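Tellby tray set, section 8: Fitting the inner tray

8.1 Before you start
Wipe both trays with a dry cloth. Set the outer tray on a level surface, with clear space on all sides.

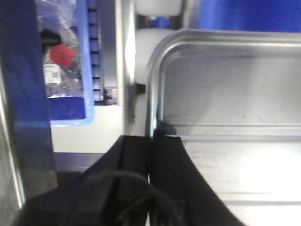 The inner tray is supplied ready for use and needs no assembly. Check it for burrs before first use, paying most attention to the corners. The rim is rolled and the corners are rounded, so any sharp point felt along them is a fault. Brush loose specks off the floor of the tray. Fine parallel lines in the metal are part of the finish and should not be polished out.

8.2 Lowering the inner tray
1. Grip the rim at 2 diagonally opposite corners.
2. Hold the tray just above the outer tray.
3. Lower the near edge first, then the far edge.

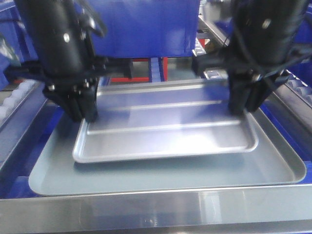
4. Release both grips together.
5. Press lightly at each corner. If the tray rocks, lift it out and repeat from step 1.

CAUTION: Do not drop the inner tray into place. A dented rim will not seat.

NOTE: Replacement inner trays are ordered from Keskin under part number 504.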